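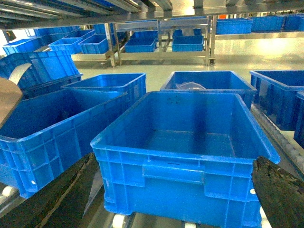
Trandow has moved its Braltonus distribution center to reusable blue plastic crates, the company announced in July. The site put 2,000 crates into service in the first phase and plans to bring the total to 3,040. Crates travel on roller conveyors and are held on roller racks between shipments. The change replaces single-use cartons on routes to Bunnag stores. 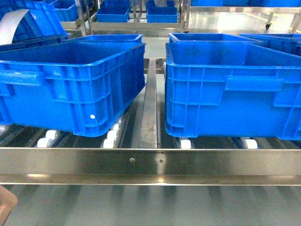
When will the remaining crates be added?
Trandow expects to complete the second phase within 2 months, once routes to the Fuvum depot have been converted. Cartons will stay in use there until then.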